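29/07/2026 -- bench notebook, refurb room

Carrying on with the dust and fan noise question from May. Vasilică wants a yes or no on whether we keep replacing case fans as a matter of course on the Losutport towers, or only clean them and send them out again.

Had 38 machines in the batch. Domnica did the intake sheet. All were office machines and most had stood on carpet, under desks, going by the fluff packed into the front grilles. Two smelled of smoke and I have put those on the bottom shelf for now.

Method, same as before so the numbers can be compared:

1. Run with the lid on for ten minutes at idle, note fan speed and noise.
2. Power off, pull the mains lead, hold the power button in for a few seconds.
3. Side panel off, tower on its side.
4. Brush and vacuum the front grille, then the heatsink. Hold the fan blades still while doing it.
5. Lid on, run again, note the same two readings. 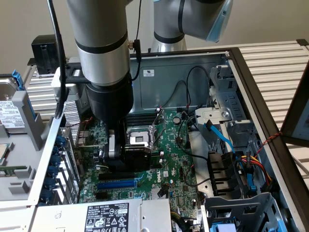

Tower on its side, panel off, board and drive bays open.

Step 4 is where the time goes. The soft paintbrush is better than the compressed air for anything matted, because the air only drives it further into the fins. Arlindo used the air on the first few and we had to go back over them. He has ordered more brushes.

Results so far. The one I watched closest was idling at 2170 rpm on the case fan before cleaning, and it came down enough afterwards that I could no longer hear it from my chair. Most of the others moved the same way but less. A handful did not change at all and those all had a dry, ticking sound when spun by hand. I take that as bearings, and no amount of brushing will help. Noemi thinks a drop of oil would get another year out of them. I would not send one out to a school on that basis but she is welcome to try it on the shelf spares.

One machine went up to 4000 rpm straight after cleaning and stayed there. Spent too long on this. The fan lead was on the wrong header -- my fault, I had put it back in a hurry before lunch. Moved it over and it settled. Have written FAN on the inside of my notebook cover and will check leads before closing up from now on.
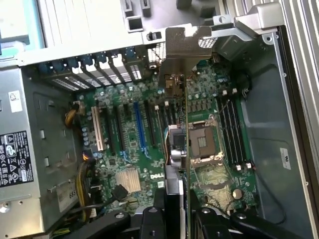 Cards and slot covers

Side note, as it affects airflow. Several of the cases had a rear slot cover missing where a card had been taken out at some point and the hole left open. Air gets pulled in there and the dust settles in a line along the board. Covers need to go back on every one of these before they leave. There is a tin of them on the Siltel shelf, mixed widths, and Iulian says there is another box in the store behind the Bostix monitors. If a card is only there for a port that is not going to be used, take it out and fit a cover.

Screws for the brackets: coarse thread for the case, fine thread for the optical drive. They were all in one pot again this morning. I have split them into two and labelled the lids.

Cost

Price from Pop for new case fans is 175 for the carton, delivered, and that would do this batch and leave some over. Against that, cleaning takes one person a good part of an hour per machine if the heatsink is bad. We have to clean the heatsink anyway, so a new fan saves less time than Vasilică was hoping.

My view is clean all of them and only replace the tickers. Will put that to him when the last shelf is done.

Still to do

Repeat the readings on the two smoky ones with the window open.
Ask Domnica whether the intake sheet can have a column for fan noise. At present it goes in "other" and gets lost.
New bag for the vacuum. The current one is full and the suction was poor by the afternoon, so the last few heatsinks want a second look.
Return the noise meter to Iulian.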